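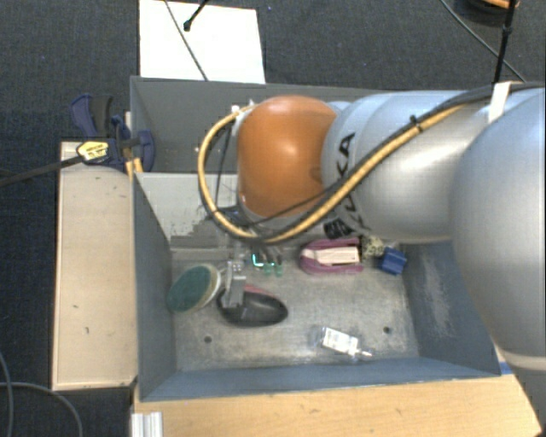 Puleleck Index: README

Issue and story data for Puleleck, the weekly science fiction comic put out by Prurar Press of Ultcombe. The strip followed the crew of a salvage tug who never once salvaged anything at a profit. It ran to 1481 issues, and every one of them is in here, including the three the publisher would prefer to forget.

What's in the folder

issues.csv has one row per issue: number, cover month, cover price, page count, cover artist where known.
stories.csv has one row per story, 2295 in all. Most issues carried a lead strip and sometimes a backup. The text stories count as stories. I lost that argument.
letters.csv lists the letter columns by issue, with correspondents reduced to initials. Several of them wrote in every month to complain about the airlock.
continuity.txt is prose, and bad-tempered.

Columns that need a word

story_date is the date inside the story, where the captions give one. The writers changed calendars in issue 30 and changed back without telling the letterer, so sort by issue_no unless you enjoy suffering.

writer is taken from the printed credit. Early issues credit everything to "Campos", a house name used by at least four people, two of whom were not speaking to each other. I have left it as Campos throughout. If you think you can tell them apart by their jokes, please keep a separate file.

canon takes y, n or q. The q is for the dream issues. There are 13 of them and they contradict one another.

Known problems

Issue 30 was printed twice with different endings. Both are listed, as 30 and 30b. The captain dies in one of them and is back at breakfast the following week either way.

Cover prices for the overseas edition are missing. My copies came from a shop that put its own sticker over the price, using a glue that has outlived the shop.

The February annuals are not included. They were numbered separately, then numbered together, then not numbered.

Corrections

Send the issue number, the page and what is wrong. "The engine room is on the wrong side" is a known fault of the ship and does not need reporting again. I go through the post on Sunday, after lunch.

Use

Free to copy and change, for any purpose. Please credit the index and say which version you used. The strips themselves belong to Prurar Press, and no scans are supplied here, so please stop asking.

Compiled and typed by Cremilda Rezende, who still thinks the tug should have been called something else.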